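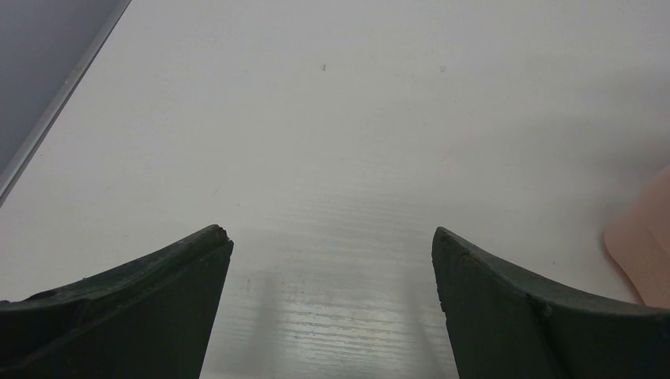 Re: [smallholders-list] Cilton offer - cash or paper?

From: Marjan Sharifi
Date: 23 November 2020

Hello all,

Sorry for the slow answer, I've had the offer document on the kitchen table for a week and kept finding better things to do than read it. I've now been through the whole thing, including the back pages in tiny print, so I'll have a go at Pete's questions.

> I've got a few Cilton shares left over from when they bought the
> heating oil round I used to work for. Now Skonari want to take them
> over and I've had a thick booklet and a form. As far as I can make
> out it's 125p cash or some Skonari shares instead. Has anybody
> worked out which is better? And what happens if I do nothing? I
> also can't tell whether we still get the dividend that was
> announced in June.
>
> Pete

First the easy one. If you do nothing you don't lose your shares, not straight away. If Skonari get to their acceptance level they can buy out whoever is left on the cash terms, and you just get paid later than everybody else. I did nothing with the Rostami bid years ago (pure laziness) and the cheque turned up months after my brother-in-law had spent his. Same money, only slower.

The dividend is on page 14 and it took me two goes to follow it. If you were on the register at the June record date you keep it, on top of the offer. If you bought after that, you don't. From what you say you've had yours for ages, so you should be fine, but do check that it's been paid. Mine went to an old bank account!

Now cash or paper. I've got 1202 Cilton, which is a silly number that comes from years of taking scrip instead of dividends, and at 125p that makes a bit over fifteen hundred pounds. The share alternative looks a little better on the day they worked it out, but Skonari have slipped since then and the ratio is fixed, so most of the difference has gone. You'd also be swapping a dull little fuel distributor for a company with a lot of borrowing and a chunk of its income tied to the oil price. They cut their own dividend this spring and the booklet says very little on when it might come back. "When conditions allow", I think was the phrase. 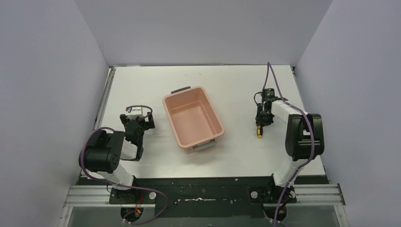 The pink tub on the white table, with an arm to either side.

Something else to watch is dealing costs. If you take the paper and end up with a small odd lot, selling it later could eat a fair bit of it. I hold mine through Zorno and they charge a minimum on every sale, whatever the size. People with fewer than 200 shares are offered a free sale through the registrar, but only if they hold a paper certificate, and you have to tick the box on the form (section 4, not section 3, they look almost the same).

For what it's worth I'm taking the cash on all of mine. I don't think it's a generous price. The board turned down a first approach and then gave in rather quickly for my liking, and I'd have liked to see them hold out for a bit more. But I can't see another bidder coming along this year, and I'd sooner have the money than sit in Skonari hoping for a good winter.

Please don't treat any of that as advice, Pete, I'm a retired school secretary with a calculator! If you hold through a broker, ring them soon and ask what their own cut-off is. Zorno want instructions two working days before the date in the booklet, and theirs was only mentioned at the bottom of an email I nearly deleted.

Has anyone on the list gone for the shares? I'd be interested to hear why, and also whether the helpline ever picks up. I gave up after twenty minutes of the same piano tune.

All the best,
Marjan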